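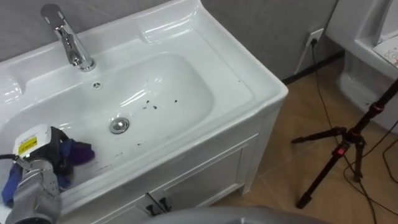

Traris notebook, May, sink wiping: working rules, version 2

Started 9.40, basin station. Present: me (Mayuree), Chalerm at the controls, Violeta with the stop button. Maximiliano joined after the coffee.

The purpose of today was to test the rules more than the wiping. Version 1 was written by Gunārs at his desk, in one afternoon, and he says himself that it should be read with this in mind. I have gone through it line by line while the others worked. What I write below replaces version 1 until we agree on something else.

Before the arm moves

The person with the stop button says "ready" aloud. The driver answers "moving". If there is no answer, there is no movement. We had this rule already, but it was written so politely that people understood it as a suggestion. I have removed "please" and "if possible".

The cloth is put into the open gripper by the person on the floor, and the gripper is closed only after this person has taken the hand away and said so. Violeta asked whether a nod is enough. It is not, the driver may be looking at the screen.

The yellow warning label on the gripper housing must stay readable. Do not put tape on it. Do not hang the cloth over it on purpose. If it gets covered during the motion it is acceptable, but check it when the cloth is changed.

Look where the gripper cable goes before each start. It leaves the gripper at the side, and with a low reach into a bowl there is less slack than one thinks. Chalerm wants a fixed clip on the forearm. I agree, but I would like to see the full reach first with the clip on, at low speed, and with somebody next to the stop.

Surface and contact

The basin is ceramic and the stopper is chrome, and both scratch. The rule from now on: cloth between gripper and basin at all times. If the bare finger touches the surface, stop, lift straight up, look, write it down. Version 1 said "avoid hard contact", and two people gave me two different meanings of "hard". The new text says any contact without cloth.

The corner of the rim is the difficult place. When the forearm comes up along the left side, the driver does not see well how far the cloth hangs down behind it. We agreed that the floor person calls the height there. Short words only: "down", "hold", "up". Maximiliano proposed that we use numbers. We tried it and everybody was slower.

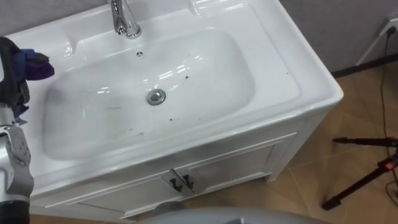 Can the driver also hold the stop button when the lab is short of people?
The stop button belongs to a second person, who does nothing else while the arm has power. If only one person is there, do desk work and leave the arm switched off.

This has been asked by everyone who came new to the project, so I put it in the rules with exactly this wording.

State of the basin at the start

Here we had the longest discussion. Chalerm is of the opinion that the marks may fall as they fall, because this is how a sink looks in a real home. Gunārs (by telephone) wants a template. My own view is in the middle. We want variation, but we want to know what we varied. So the marks are free, and before the first stroke one still picture is saved in Omance with the episode number. Without the still the episode is not used.

I checked the older data with this rule and episode 295 would fail it. The operator wrote "same as before" in the remark field. Same as what, I cannot find out now. We plan 4,000 episodes for the full set, and at that size nobody will remember any single one, therefore the remark must be understandable alone.

Things which we also fixed:

The marks should reach different parts of the bowl over a session, including the slope towards the front edge, which people forget.
Small spots on the flat rim are recorded as well. They are easy to miss against the reflections.
Between episodes the floor person does not "help" with a finger. What the robot left is the result.
If the light is changed, start a new session number. The ceramic reflects strongly and a moved lamp is a different test.

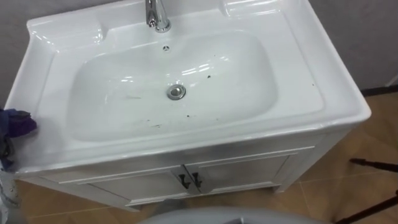 Basin with dark specks towards the front, purple cloth over the left rim.

On the word "clean"

Version 1 asks the operator to mark the episode as clean or not clean. I do not like this. A faint streak is not a speck, and one operator will accept it and the other will not. Amdale use a scale with words for each step, and Violeta has kindly made a short one for us:

Clear — no marks seen from standing height.
Streaked — specks gone, smear remains.
Partly — specks remain in some area, name the area.
Unchanged.

The judge is the floor person and not the driver. The driver wants it to be good, I include myself. We shall try this scale for 17 sessions and then compare how often two persons give the same word for the same basin. If the agreement is poor, the words are wrong and we write better ones.

Cloths

A cloth has one label in Omance: colour, fabric, and how many sessions it has done. Two cloths on the rim together is allowed, but the remark must tell which one was used. Blue and purple are easy to tell apart in the room. On the screen in shadow, Chalerm mixed them up, so say it aloud at the start and the recording keeps it.

The cloth may rest on the rim between episodes. It may not rest on the tap, for it slides off and people reach for it by reflex, also when the arm has power.

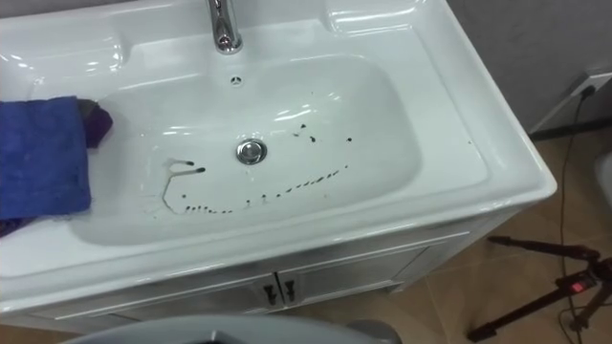 FLOOR AND CABLES

The tripod stands on the right side of the cabinet and the cable from the wall socket crosses the tiles near it. Walk behind it, never between the tripod and the vanity. The leg positions should be marked with tape, so that a pushed tripod is noticed. This is not done yet, I shall ask at Ntuli for a tape which comes off the tiles without glue.

The socket stays reachable. No boxes in front of it, also not for five minutes.

Open points

Clip for the gripper cable: Chalerm.
Clean-scale printed and put on the wall: Violeta.
Spanish version of the start and stop words: Maximiliano. We have to decide if mixed languages are allowed in one session. I would say one language per session, agreed before power on.
Gunārs to read this page and object, if he wishes, in writing.

Stopped 12.15, arm parked, power off, button checked by Violeta.

M. Inthanon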